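Teaching a robot arm to push blocks, by hand
Siltville Workshop Notes

You have an arm, a board and a bag of printed blocks, and you would like the arm to push a named block to a named place. The quickest way to get there is to drive the arm yourself, many times over, while the computer takes notes. It is dull work and oddly tiring. Bring a drink with a lid.

These notes cover the setup we use, which we borrowed from Natanael Conceição in Plamden and have been slowly making worse.

What you need

An arm with a plain round-tipped rod on the end. No fingers. Fingers are tempting, and you will spend the afternoon picking things up when you were meant to be pushing them.
A hand controller that only moves the tip across the board. Lock the height in software.
A flat board, fixed down.
Blocks in a few shapes and colours.

Step 1: Set the height

Lower the rod until a sheet of paper just slides beneath the tip, then lock it. Too low and you will plough the varnish. Ours has a groove from November that we call the canal.

Step 2: Scatter the blocks

Tip them out and spread them with your forearm. Resist tidying. Anselmo Miranda once laid out 69 starts in a row with every block at a neat right angle, and the arm that learned from them was helpless in front of anything crooked.

A mixed layout is good: a few blocks strung out down one side, a tight knot near the rod, and one off on its own. The red star has the middle of the board to itself in this start, with the red cylinder right beside the tip, so "push the red star to the yellow heart" begins with getting round the cylinder without taking it along for the ride.

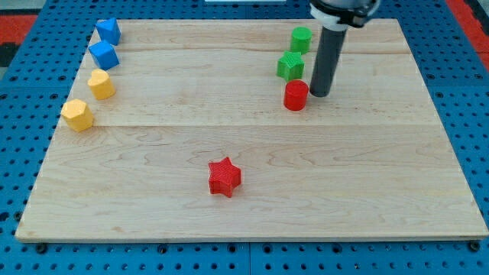 Step 3: Say the task, then drive

Read the instruction aloud before you touch the controller. Go round behind the block, line up, and push through its middle. Stars spin if you catch a point, so use short nudges and correct as you go. Leave the corrections in. The arm needs to see how you get out of trouble, and you will supply plenty of material.

Step 4: Stop properly

Back the rod off the block, wait a second, then press the end button. If you stop mid-push, the arm will learn to stop mid-push, and will do so with great confidence.

Step 5: Throw out the bad ones

Of our first 1107 runs we kept 804. Most of the rest were wrong blocks. A few were me answering the door.

Swap drivers every 7 runs or so. Everyone has a favourite direction to push from, and the arm will pick it up along with everything else. Ours still approaches from the left, like Natanael.

Next page: loading your runs into Eler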